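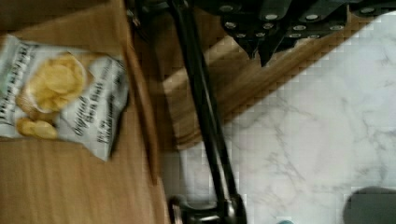 June
Raelene Ormsby and Laurențiu Roman

4. What people told us about small change

I (Raelene) moved to Costa before I ever thought of studying it, and the first thing that beat me was a twenty. The cash machine only gave out twenties, and the bakery on my corner didn't want them. Neither did the bus, or the woman with the good avocados. So when Laurențiu and I started reading through the Plumow forum, where most of the foreign residents here go to grumble, I had a hunch about what we'd find.

We read 1497 posts. Of those, 434 brought up change in one way or another, which put it ahead of the water pressure and the barking dogs (I would have bet on the dogs!). We then sat down with 27 of the people who had posted, mostly in their kitchens, and asked them to tell us about the last time they couldn't pay for something.

4.1 The Provar run

Almost everybody had a version of the same trick. You take your twenty to Provar, the big supermarket by the bus station, and you buy something you don't much need. Gum was popular, and so were matches. One man had a drawer of birthday candles and no grandchildren in the country. The cashier sighs, breaks the bill, and you walk out with enough coins to live like a normal person until the weekend.

What surprised me was how guilty people felt about it. They knew the cashier was short of coins too, and several had switched lines so they wouldn't get the same one twice. Laurențiu grew up with shopkeepers in the family and thinks the guilt is misplaced, since a big store can send someone to the bank. I'm less sure. We've left that argument unsettled in our notes.

4.2 Being trusted with a debt

The other answer was credit, and it took longer to earn. The shopkeeper waves you off and says pay me tomorrow. For the people we talked to, this was a big deal! One woman had been in town up to 34 weeks before it happened to her, over a bag of onions, and she called her sister that night to tell her.

Newer arrivals often got it wrong. They refused the offer, or they put the onions back, and the shopkeeper looked hurt. A couple in the Zarklow neighborhood tried paying a month ahead to save everyone the trouble, and their grocer wouldn't hear of it. He wanted them to owe him a little. They owe him for eggs at the moment, I believe.

We coded these stories separately from the Provar ones, although plenty of people told both, sometimes in one breath. Where a story had a store and a debt in it, we went with whichever the person brought up first.

Figure 2. Black gripper, with its fingertips just above a tan wooden board.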